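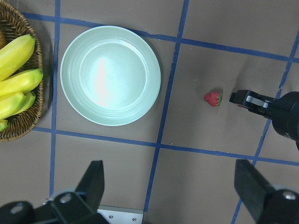 Strawberry, plate, bananas and both grippers on the taped table at Zallham

Wanted: two or three doubters for a two-arm build

Posted Monday, June 11, 2018

We're looking for people to come to the Zallham shared workshop and help find out whether our two-arm robot can do what we keep saying it can. The project is called Riltik. The job it's supposed to learn is putting fruit on a plate. If that sounds like a small ambition for two arms and most of a year of evenings, I agree with you, and you may be the person we want.

I should say up front that I'm the one in the group who doesn't fully believe in this. Jaqueline Cisneros started the build and she does believe in it, and she asked me to write the ad anyway. She read it before it went up and took out one paragraph.

Where things stand: our log has 2,551 attempts in it. An attempt means one of us drives the arms by hand to pick something up and put it somewhere, and the computer records it. The idea is that with enough of these the arms can manage alone. How many is enough is a question I've asked several times. The number I get back goes up.

On a good night the grippers will pick up the strawberry and set it on the plate by themselves, and people clap. I don't clap yet. Every one of those good nights had the same person setting the table, and I suspect Jaqueline has gotten very good, without meaning to, at putting the strawberry where the arm likes it. Hiếu Hà, who wrote most of the control software, thinks I'm wrong. He also thinks the only way to settle it is to have someone else set the table. So that's the main job.
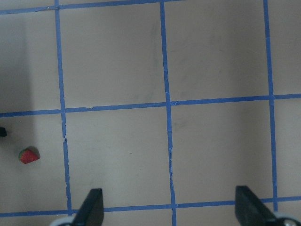
4 min read

The blue tape is our map. We call out a cell, you put the fruit in that cell, and the attempt gets written down against it. I laid a good part of that tape myself, so I can tell you the lines don't run straight and the cells don't match. One of the vertical strips has a torn spot with the table showing through. Hiếu says the software doesn't care about the tape. I'd like to see that tested too, by pulling up a strip and laying it back down an inch over, and so far I've been outvoted.

What you would do

Set objects in the cell you're given, in whatever position you feel like. Sideways, leaves toward the arm, leaves away from the arm, right up against a line. Please don't be nice to it.

Write down what happened. We use a paper sheet with one line per attempt. "Picked up, dropped, picked up again" counts as a drop. There has been some debate about this and the debate is over.

Drive the arms yourself, if you want to, once you've sat through two sessions. It's slower and duller than it looks in videos. Your wrists will feel it.

Tell us when a result looks fishy. I mean this one most of all. The last few people who came by were so polite that we learned very little from them.

What you need

You don't need to know how to code. You don't need to have built anything. You should be able to stand at a table for most of an evening, read your own handwriting the next day, and keep your fingers clear of the grippers when somebody says the arms are live. They aren't strong as machines go, but they close without looking at what's between them. Long sleeves get rolled up. You must be 18 or over because of the workshop's insurance.

If you do have skills, the ones we're short on are basic statistics and cable routing. We have plenty of people with opinions about neural networks.

Time and money

We want 10 evenings from each person between now and the end of September, any night you like as long as you tell us the week before. Each session runs from 6:30 until people get tired of it. Ten is what we're asking for and we'd rather hear now that you can only do a few than find out in July.

The pay is $80 total, paid when you finish your last evening. I know what that comes to per hour. It comes out of the parts budget, and the choice was between that and a spare motor. If you stop early we'll pay for the evenings you did. Parking behind the building is free. Coffee is there, but I make no claims for it.

One more thing about the money: we aren't a company, and there's no startup coming out of this that I know of. If somebody at the workshop tells you there will be equity, please ask them for it in writing.

Things people ask

Will I get to take the robot home? No. It's bolted down.

Is this the same group as the Shen build at the other end of the shop? No, though we share a drill press and a fair amount of bad feeling about the drill press. They're making a wheeled thing. You can do both if your evenings allow.

Can I bring my own objects? Yes, as long as they fit on the plate and don't leak. A real egg has been proposed. We're not ready for a real egg.

What happens with the results? Hiếu will put the full sheets up on the workshop's page in September, failures included. I've asked him to do this before Jaqueline edits the video, and he has said yes in front of witnesses.

How to sign up

Write to the Riltik box at the front desk or stop by any evening when the lights are on. We're the table past the Ballitz room on the left, the one with the blue tape. Give us your name, which nights are good for you, and one thing a robot was supposed to do that you watched it fail at. A vacuum stuck under a couch is fine.

We have room for 4 people at the very most, and we'll start with whoever comes first. If you think the whole idea is silly, put that on the note and I'll call you myself.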